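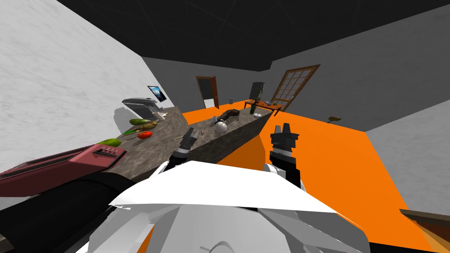 Granite island, orange floor

hmeng40: Sealing the granite. The Turnau label says 6 hours between coats. Is that needed for a second coat?

Ayala_F: Yes. Wipe off the excess first or it hazes.

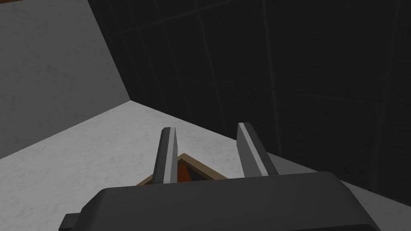

Corner, light surface

mosquera: Disagree. Dense granite needs one coat. Drip water on it, and if it doesn't darken, stop.

Ayala_F: One coat failed on mine by November.

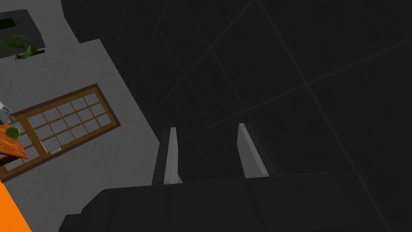
mosquera: Then yours was porous. Hone it at 3000 grit and it takes up less anyway.

hmeng40: Will do the drip test tonight.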